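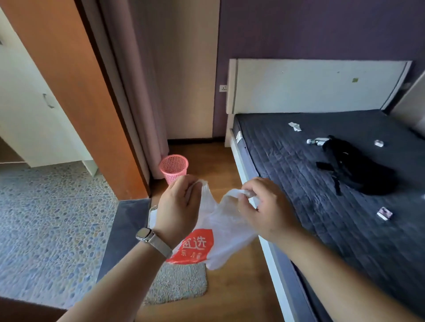
Home | Ensemble | Concerts | Education | Opportunities | Contact

Opportunities / Open calls / Chamber music

18/01/2019, by Oľga Kollár

Call for Participants: Idedura Residency for Strings and Winds

The Burkell Chamber Music Association invites applications from musicians for the Idedura Residency, to be held in March at the Werkard rehearsal house. The residency brings early-career players together with the members of the Filip Quartet to prepare and perform works from the chamber repertoire, with particular attention to music written after 1945.

Places are available for violin, viola, cello, clarinet and bassoon. Applicants should have completed at least two years of conservatory or university study in performance, or be able to show equal professional experience. There is no upper age limit. Existing duos and trios may apply together, but each member must submit a separate form and name the other players on it.

Participants will be assigned to mixed groups on arrival. Each group will receive daily coaching and will prepare three works, one of which will be a new piece written for the residency. Scores and parts will be sent out once places have been confirmed, and participants are expected to arrive with their parts learned. Attendance at all rehearsals is required. Requests for leave to attend auditions must be made in writing before the residency begins.

The closing concert will be given in the Werkard recital room, which seats 125, and will be recorded for the Association's archive. By accepting a place, participants agree to the recording and to its use for educational purposes.

Shared lodging, breakfast and an evening meal are provided free of charge. Participants are responsible for their own travel and for the insurance of their instruments. A small number of travel grants may be awarded; applicants who wish to be considered should check the box on the form and attach a short statement of need. Cellists who must buy an extra seat should include this cost in the statement.

Applications must include:
- a completed application form
- a resume of no more than two pages
- unedited recordings of two contrasting works, one of them chamber music
- the name and contact details of one referee

Recordings should be sent as links that do not require a password. Materials sent by mail cannot be returned. Incomplete applications will not be passed to the selection panel.

All applicants will be informed of the outcome by email. The panel is unable to give comments on individual recordings. Questions about eligibility, access to the building or dietary needs should be addressed to Oľga Kollár, Residency Coordinator, through the contact page.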